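Killcombe sets out staged plan for buying robotic handling equipment

Thu 13 March

Packing and fulfilment firm Killcombe has published its plan for buying robotic handling equipment over the coming financial year. It has set aside a budget of £86,000 for the first stage and will decide on a second stage in June.

The plan covers the handling of small, light goods: boxed samples, printed cards and inserts that are now picked and packed by hand at the company's Listwood site. Larger cartons and pallets are left out and will continue to be moved with existing equipment.

Killcombe has based the plan on bench work with robotic arms and hands, using the same kinds of items that pass through its packing lines. The work is done on ordinary tables, with staff standing close to the equipment. Small packaged items are set out in a divided cardboard box, and the arm works at the edge of the table.
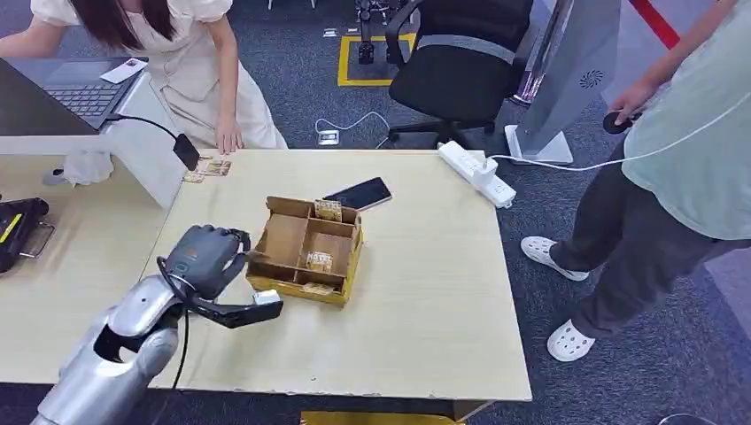

What the budget covers

The first stage pays for two arms with jointed hands, together with mounting, guarding, power and network points, and training for the operators who will work beside them. Installation and the first year of servicing are included. Killcombe has asked suppliers to price each of these separately, so that a low price for the arm does not hide a high price for the hand or for support.

Spare parts have their own line in the budget. The company expects hands to need more attention than arms, as they have more moving parts and are in contact with the goods all day. Suppliers must state which parts can be changed on site, how long each change takes and how long replacements take to arrive.

Valeriano Calvo, head of equipment planning at Killcombe, said: "We looked first at the jobs and then at the machines. A lot of what we pack is thin or light, and it comes in small runs that change from week to week. Fixed machinery is hard to justify for that. We want equipment that can be moved to another bench when the work moves."

He added: "The arm is the part people ask about, but the bench, the cabling and the time to train people cost money as well. In an earlier budget we left too little for those. They are in the total this time."

Handing items to people

Bids will be judged partly on how the equipment passes items to a person. At Listwood, printed cards are checked by eye before they go into a pack, and the company intends to keep that check. A hand therefore has to hold a card steady, present it within easy reach and let go of it cleanly when the operator takes hold.
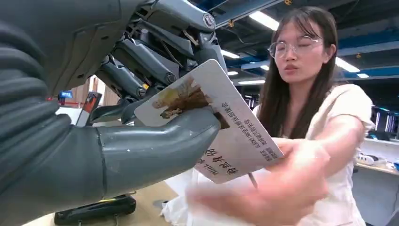 Suppliers will be asked to show this with Killcombe's own stock, including coated and uncoated card, over a run of 300 handovers. Dropped, bent or marked items will be recorded, as will any occasion on which the operator has to pull. The company will not accept results from other customers' sites in place of this run.

Each bidder must also supply a written risk assessment for close working, giving the speed and force limits it proposes and the stopping arrangements at each bench. Operators from both shifts will take part in the trials and their comments will be included in the scoring.

Leasing and purchase

Killcombe is inviting prices for outright purchase and for a lease with an option to buy. The finance team's early view is that a lease may suit the hands, where designs are changing quickly, while the arms could be bought. Mixed bids of this kind will be accepted. All software charges must be shown for the full term, including any that begin after the first year.

No posts will be removed as part of the first stage. Operators trained on the new benches will move between them and the existing lines.

Timetable

Bids are open now. Shortlisted suppliers will be invited to carry out the handover run at Listwood, and the results will go to the board in June with a recommendation on whether to release money for the second stage. If it goes ahead, the second stage would extend the equipment to the Arroyo building, where the company packs sample sets under its Gisow label.

Bid documents can be requested from the equipment planning office at Killcombe. Questions about the specification should be sent in writing, and the answers will be shared with all bidders.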